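Brultitz Help Desk
Ticket: Arm stops short on long side reaches, tabletop cell
Status: Open, waiting on customer
Product: Moges arm controller, Pluvico gripper
Opened by: Natnael Demissie, Fostovell
Assigned to: Ibsa Demissie (no relation, before anyone asks again)

Natnael Demissie, 9:10 am
Arm faults on reaches to the far half of the table. Message is "following error, joint 2". It stops, brakes on, and I have to clear it by hand. Short reaches are fine. Your first-line person told me to recalibrate. I recalibrated twice last month for a different fault and neither time did it change anything, so I would like a better idea before I do it a third time.

Ibsa Demissie, 9:42 am
Thanks Natnael. Can you send the controller log from the last fault, and tell me the speed override and the payload value that is set for the gripper?

Natnael Demissie, 10:05 am
Log attached. Override is 50 percent. Payload is whatever the setup wizard put in. I never touched it.

Ibsa Demissie, 10:31 am
Log shows the fault at 79 percent of full extension. Joint 2 current climbs steadily before the stop, so I don't think it is a collision. The wizard value is for the gripper alone. Are you picking anything heavier than the usual small items?

Natnael Demissie, 10:38 am
Sometimes. But it also faults with nothing in the gripper, so I don't buy the payload theory. If it was load it should only happen loaded.

Ibsa Demissie, 10:50 am
Fair point. Please do this anyway and note the result of each step:
1. Clear the fault and jog joint 2 alone, empty, at 10 percent, from home to the far limit.
2. Write down the angle where the current starts to climb.
3. Jog back and see if it climbs at the same angle.
4. Power down, lock out, and check the cable at the wrist and along its run to the base for anything pulling tight.

Natnael Demissie, 1:15 pm
Step 1, no fault. Step 2, starts to climb a bit past the middle of the travel. Step 3, coming back it does not climb at all. Step 4, cable looks fine to me, but I was looking at it with the arm parked, and you asked for it powered down, so I don't see how that tells us anything about what it does at full reach.

Ibsa Demissie, 1:29 pm
Agreed, parked is not the best position for that check. A climb going out and none coming back makes me suspect the cable more than the gearbox. A dry gearbox usually shows up both ways. Could you jog the arm out to just short of the fault, hit stop, lock out there, and feel the cable by hand? It should have slack at the wrist and again at the base clamp. Measure the slack if you can.

Natnael Demissie, 2:20 pm
Done. Plenty of slack at the wrist. At the base clamp there is none, it is tight as a string. The manual says leave 280 mm of free cable between the clamp and the first joint. I have almost half of that. The clamp is where your installer put it, for the record. I have not moved it.

Ibsa Demissie, 2:34 pm
That would do it, and it would fault empty too. I'm sorry about the clamp. Please loosen both screws on it, feed cable forward until you have the full 280 mm with the arm at home, and tighten by hand plus a quarter turn. Don't crush the jacket. If there is a flat spot or a split where the clamp was sitting, tell me and I'll ship a new cable before you run it again.

Natnael Demissie, 3:40 pm
Clamp moved. Slight flat spot, no split. Ran the far reach empty, no fault. Ran it again at 50 percent, no fault. I'm not calling that fixed. The last fault also went away for a day and came back.

Ibsa Demissie, 3:51 pm
I wouldn't either. I'm sending a cable for the flat spot. Until it arrives please keep the override at 50 and enter a real payload value, gripper plus heaviest item, weighed on a scale. I know you don't think it is load. I still want the number right so we can rule it out in the next log.

Natnael Demissie, 4:12 pm
Weighed and entered. For whoever reads this later, the payload page in Moges does not save unless you press Apply and then leave the page. Pressing Apply and powering down loses it. I lost it once and only noticed because I went back to check. Please put that in the manual.

Ibsa Demissie, 4:20 pm
Passed on to the people who write the manual. I can't promise a date. Log request for tomorrow: one full shift with logging set to detailed, far reaches included. Detailed logging fills the card, so clear the old files first.

Natnael Demissie, 4:26 pm
Will do. Leave the ticket open until I have had a full week without a stop. I have had tickets closed on me after one good afternoon. Current state of the table attached.
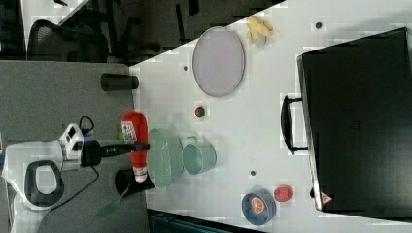 Does the arm need to be recalibrated after the base clamp is moved?
Moving the clamp only changes how the cable is routed, so the stored calibration stays valid. Recalibrate if a joint, a motor or the gripper mount has been taken off.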